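Mameck Match Volleyball Net, 33 ft

Full-length indoor net for school and club courts. Fits most two-post systems with a standard winch.
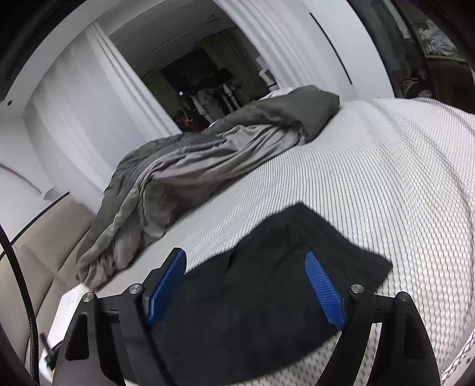
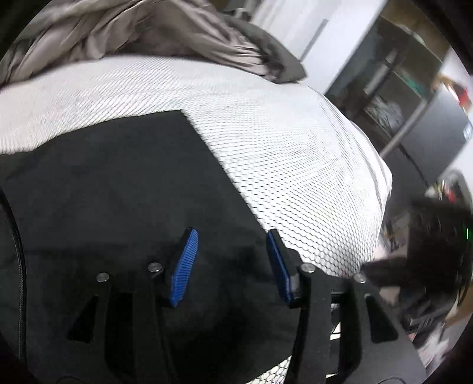 Black fabric on white patterned bedding, two views

Item details
Length: 33 ft
Weight: 13 lb, cables included
Top tape: double-stitched vinyl, white
Top cable: coated steel
Side pockets: sleeved for dowels (two dowels supplied)
Price: $315

The Match net replaces the older Mameck Club net. The top tape is wider and the corner grommets are now brass, so the tie-down cords no longer wear through at the bottom corners. If you have Club dowels in good shape, they will fit the new sleeves.

Antennas and side markers are not included. We suggest the Kouris clamp-on set — it goes on without tools and stays put when a ball hits it hard.

Setup
Run the top cable first and tighten it until the net is level. Tie the side cords next, then the bottom cord. Check the height at the center and at both sidelines before play. Do not leave the net under full tension overnight.

Shipping and returns
Ships in 9 business days. Unused nets can be returned within one month of delivery. School purchase orders are accepted; send them to Kirsty Lindsay in team sales. Orders of four or more nets get free freight through the end of April.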